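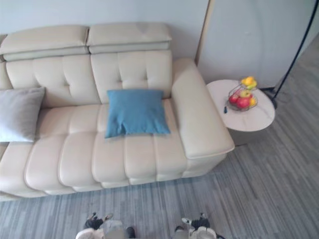
Photo: Marcus Hutchins / Plititz Trials, reproduced with permission

The Plititz trials are a continuing series of comparative tests of robot grippers for household work, with an emphasis on soft goods such as pillows, blankets, towels and clothing. They are run by Plititz, a small test house that takes on work for makers of arms, grippers and controllers. The trials differ from most gripper testing in that they are carried out in furnished rooms, and the objects handled are ordinary household items bought at retail.

Background

Grippers were for many years compared mainly on rigid parts. A typical test used blocks, cylinders and machined shapes of known mass, and reported the greatest load that could be held before slipping. Results of this kind are useful for factory work but say little about cloth, which changes shape when touched and offers no fixed surface to close on.

Plititz began its household program after a client asked why two grippers with nearly the same rated force behaved so differently on a folded towel. The first rounds were informal and were done on a workbench. The furnished room was added later, when it became clear that furniture affected the results as much as the gripper did. A pillow on a bench can be approached from any side. On a sofa, the backrest and armrests limit the angles the arms can use, and a padded seat gives way under the fingers.

Test setting

The living room setting includes a cream leather sofa with a channelled seat, a side table and a floor lamp. The sofa is regarded as a demanding surface for two reasons. Smooth leather provides little friction, so a pillow may slide away from an approaching finger before it can be pinched. The channels between the seat cushions can also catch a fingertip that comes down too low.

Objects near the work area are left in place during a run. An arm that grasps its target correctly but strikes a table or lamp on the way is scored as having failed the run.

Grippers compared

Three designs have been used in most rounds.

The Murska is a two-finger parallel gripper with flat pads. It is quick and repeatable, and its finger position is easy to report to a controller. On cloth it depends on the pads arriving square to a fold.

The Hashemi uses compliant fingers that bend on contact. It tolerates larger errors in height, which makes it forgiving on padded furniture, but the same flexibility makes it harder to judge how much material has been taken up.

The Stuklow is a hybrid with firm fingertips on a yielding base. It was entered at the request of its maker and has been revised twice between rounds, so its earlier and later scores are listed separately.

Arms and controllers are kept the same within a round wherever the mounting allows. Where an adaptor plate is needed, its added length is recorded, as even a short extension changes the reach over the front of a seat.

Procedure

A full round consists of 100 attempts for each gripper, divided among the test objects. Each attempt has a time limit of two minutes. The operator may stop a run at any time for safety, and a stopped run is repeated once.

For pillows, the task is to take hold of the cover, lift the pillow clear of the seat and set it down at a marked position. Three ways of grasping are allowed: pinching a corner, pinching a fold raised by pressing into the fabric, and lifting from both sides with two arms. The pressed fold has drawn the most attention from developers. 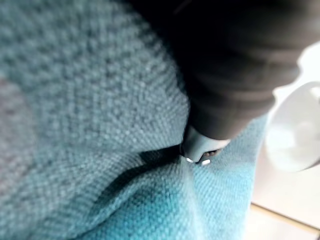
In this method the fingertip is lowered until it gathers the cover into a ridge, and the fingers then close on the gathered material. Too little pressure leaves the cloth flat and the fingers close on nothing. Too much drives the tip into the filling, and the grasp may take in stuffing along with the cover. Textured knits are generally easier to gather than tightly woven covers, although an open knit can snag on exposed edges or fasteners. Testers inspect covers for pulled threads at the end of each session.

Cameras

Two camera positions are compared as part of the trials. A head camera gives a wide view of the furniture and both grippers, and is used for planning the approach. A wrist camera gives a close view of the contact point, but its view is often partly blocked by the finger, and fabric very near the lens falls out of focus. Plititz reports results for the head camera alone, the wrist camera alone and both together.

According to Marcus Hutchins, who wrote the current scoring guide, the wrist view matters most in the final 7 cm of the approach, where small errors in height decide whether a fold forms. Some controller developers dispute this and argue that force sensing at the fingertip would serve equally well at lower cost. Force sensing has been proposed as a separate category but has not yet been adopted.

Scoring

Each attempt is marked on a seven-point scale covering grasp, lift, placement and condition of the object afterward. Contact with furniture is noted even when it is light. Scores are published by object type, and no overall ranking is given. Makers may add a written comment to their own results, which is printed without changes.

Criticism

The trials have been criticized for relying on a small number of rooms and a narrow range of furniture. Leather seating in particular is said to favour compliant fingers. Plititz has responded by adding a fabric-covered chair to the most recent round, with results to be reported in October.

See also

Compliant gripper
Deformable object manipulation
Parallel-jaw gripper
Wrist-mounted camera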